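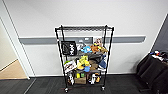
A student in last year's group asked why a shop should bother counting its stock at all if the till already records every sale. The short reply is that the till only knows what went through it. Theft, breakage, wrong deliveries and goods put back in the wrong place never reach it.

Week 4: Stock records and stock counts

Terms for this week
Book stock: what the records say is held.
Physical stock: what is found when someone counts.
Shrinkage: book stock less physical stock, where the answer is above zero.

Open shelving on wheels is common in small shops and stockrooms. Goods on it move about, so the count sheet should follow the product code and never the position on the shelf.

Worked case: Pollorden
Pollorden sells gifts and small household goods. At the start of August its book stock was 2,012 units. During the month it took in 549 units and sold 103 through the till. Book stock at the close was therefore 2,012 + 549 - 103 = 2,458. The count found 93 fewer, giving a physical stock of 2,365.

Shrinkage as a share of book stock is 93 / 2,458, or 3.8 per cent. Check this yourselves. A common mistake is to divide by sales, which answers a different question.

Part of the gap was a delivery from Nundano, booked in full although one carton was short. Correct the delivery record first, then work out shrinkage again.

Full counts and rolling counts
A full count covers everything at once, usually with the shop shut. A rolling count takes one section at a time. Galtusex, the second case in the reader, counts one section every Tuesday before opening.

For next week
Read the Galtusex case and write half a page on which kind of count would suit Pollorden. Bring a calculator.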